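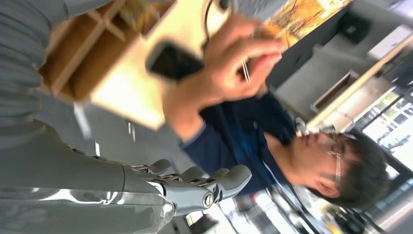
FOR IMMEDIATE RELEASE

Wodau to Offer Split Weeks at Virág Lakeside Villas Starting in June

Owners at the Nisarska property will be able to divide a seven-night stay into two shorter visits

NISARSKA – Wodau, the company that manages Virág Lakeside Villas, will let owners divide their annual week into two separate stays starting in June. Until now, an owner's week at the property had to be used in one visit, deposited for exchange, or placed in the rental program. Those choices all remain in place. The split week is an additional option, and owners who do not want it do not need to do anything.

The option applies to all 19 villas at the property, including the lakefront units and the garden units behind the tennis courts. A seven-night week can be divided into a weekend stay and a midweek stay. Both stays must be in the villa type the owner holds, and both must fall within the owner's season. They do not have to be in the same month.

"We have owners who live a short drive away and owners who fly in, and they use the place differently," said Ilona Boros, general manager of Virág Lakeside Villas. "The people who drive have been asking for this for a long time. A full week in one piece is hard for them to arrange, especially once the kids are in school. Now they can come up in early summer and again when the water is warm."

The fee for dividing a week is $80, charged once when the second stay is confirmed. It covers the additional cleaning and linen service. Annual maintenance fees are not affected. Owners who divide their week and later cancel the second stay will have the fee returned if they cancel before the start of the month in which the stay falls.

Bookings will be handled through Cleltport, the reservation system the property already uses for exchange deposits and rental weeks. Owners will see a new line called "Split my week" under their unit number after they log in. The system shows which nights are open in both parts of the season and holds the first stay while the owner looks for the second. If no second stay is chosen, the remaining nights stay in the account until the end of the season and can be placed in the rental program.

"The hard part was the calendar," said Yavuz Akgül, who runs reservations at Wodau. "When you let people take a few nights out of a week, you can end up with single nights that no one can use. We worked out the weekend and midweek pattern so that what one family leaves behind is still a stay another family would want. It also means housekeeping knows which days are heavy."

Check-in remains at 4 p.m. and checkout at 10 a.m. for both parts of a split week. Early check-in will not be available on split stays during the first season.
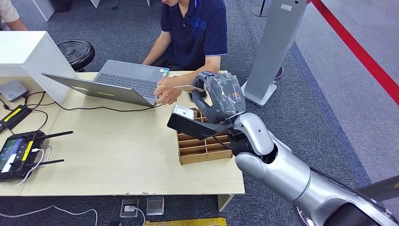
Owners who would prefer to book in person can do so at the owner services desk in the main building in Nisarska. Staff will look up open nights, enter both stays, and print the confirmation. Owners may also ask to have their two sets of dates written on a card to keep with their travel papers, thin and light-colored like the one being passed over the table in the photo. The card does not replace the confirmation, and guests using an owner's week will still need the confirmation number at check-in.

Guests who rent from owners through the Wodau rental program will see a change as well. Nights left over from divided weeks will be listed as short stays, with the same kitchen supplies, parking, and boat dock access that come with a full week. Pets are still allowed only in the garden units. Minimum stays during the peak weeks of summer will be set by the property and posted with each listing.

Rozália Sárközi, who has owned a two-bedroom lakefront unit at Virág since it opened, was among the owners who tested the booking process over the winter. "I put in for a long weekend in June and the rest in September," she said. "I had to call once because I had picked the wrong villa type for the second part, and they fixed it while I was on the phone. My sister will use the September nights."

Owners who have already confirmed a full week for this season may convert it to a split week if open nights are available. Requests will be handled in the order they come in. Weeks already deposited for exchange cannot be divided. Owners who are behind on maintenance fees will need to bring their account up to date before booking either part.

Wodau plans to review the option after the first season and will send owners a summary of how it was used. The company has made no decision about offering split weeks at its other properties.

About Virág Lakeside Villas

Virág Lakeside Villas is a vacation ownership property on the lake shore at Nisarska. Each villa has a full kitchen, a washer and dryer, and a covered porch. The property has a swimming beach, a boat dock, tennis courts, and a heated pool that is open from spring through fall.

About Wodau

Wodau manages vacation ownership properties and runs owner services, rentals, and housekeeping at each of them.

Media contact:
Tamás Győri
Communications, Wodau
Nisarska office

Owners with questions about their own week should contact owner services through their Cleltport account.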